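Clemcombe Household Forum > Kitchen and Waste > Small bins

Thread: Countertop caddy lids and smell – sealed or vented?

marl_and_clay wrote:
I am replacing the food waste caddy in a two-person flat. Collection is weekly and the old caddy (vented lid, compostable liner) gets flies from May onwards. I am considering a small closed bin with a raised-rim lid for the worktop, emptied into the outdoor caddy every other day. 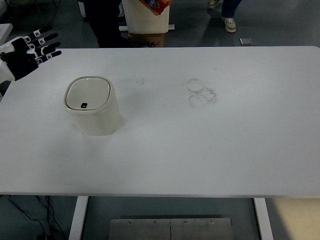 The question is whether a closed lid makes matters better or worse. My understanding is that a sealed container keeps moisture in, the liner softens, and you end up with liquid in the base. A vented one dries the contents but lets the smell out. The council leaflet says only "keep the lid shut". I would like figures if anyone has them.

Capacity is not an issue. We produce very little apart from coffee grounds, peelings and the odd chicken carcass.

pelmet22 wrote:
Vented, with paper liners. Peelings lose a lot of weight in two days if air can get to them, and it is the wet material that smells. The chicken carcass should go straight outside or in the freezer until collection day.

Gyamfi wrote:
Disagree with the above. Vented works if the holes are small enough to stop fruit flies, and most are not. I kept a log last summer, weighing the bag each time it went out. Same kitchen, same household, alternate weeks with a vented and a closed caddy.

Vented: average bag 1,877 g
Closed: average bag 124 g heavier

So the drying effect exists but it is small. Flies appeared in every vented week and in none of the closed weeks. I empty every 2 days in both cases. Kitchen was at 22 degrees most of the time.

pelmet22 wrote:
What liners? If you used the corn starch type in both then you have tested the liner as much as the lid. They hardly breathe. Paper in a vented caddy is a different arrangement.

Gyamfi wrote:
Corn starch in both, yes. I take the point. Paper in the closed one split at the bottom on the first attempt, so I did not carry on with it.

marl_and_clay wrote:
Thanks, that is useful. Did the closed one smell when opened?

Gyamfi wrote:
Yes, more than the vented one, for a few seconds. With the lid down, nothing I could detect.

tarn_edge wrote:
A few practical points on closed bins.

1. Check whether the lid comes off completely. A hinge that cannot be removed collects residue, and you will be at it with an old toothbrush.
2. If the lid has a motor or sensor, you cannot put it in the dishwasher or the sink. Wipe only. For dry waste this does not matter. For food waste I would not have one.
3. A recessed lid holds spilt liquid on top. A domed one sheds it down the outside. Neither is ideal, but the first is easier to wipe.
4. Tapered sides are worth having. The bag lifts out without dragging.

Oldřich Hájek wrote:
I would add the base. Put a folded sheet of newspaper under the liner and change it with the bag. It takes up the liquid, and then the sealed or vented question matters much less. We did this in a shared kitchen for eleven people and the caddy was washed once a week.

pelmet22 wrote:
Once a week for eleven people is not enough.

Oldřich Hájek wrote:
It was enough. The bag went out every evening.

tarn_edge wrote:
Newspaper is fine where the collection accepts it. Wisenden takes it with food waste, Ellaso does not and will leave the caddy behind with a sticker on it. Check first.

marl_and_clay wrote:
We are on the Ellaso round, so no newspaper in the bag. I could still use it under the liner and put it in the general waste afterwards.

Agreed on the motorised type for food. I will get a plain closed one with a removable lid and corn starch liners, and put bones in the freezer.

pelmet22 wrote:
I still think you will have liquid in the base by the second day, coffee grounds especially. Let them drain in the filter before they go in.

Gyamfi wrote:
That one I agree with. Grounds were the heaviest single item in my log. Squeeze teabags as well.

marl_and_clay wrote:
Noted – grounds to be drained. I will weigh the bags for a month and post the results in this thread.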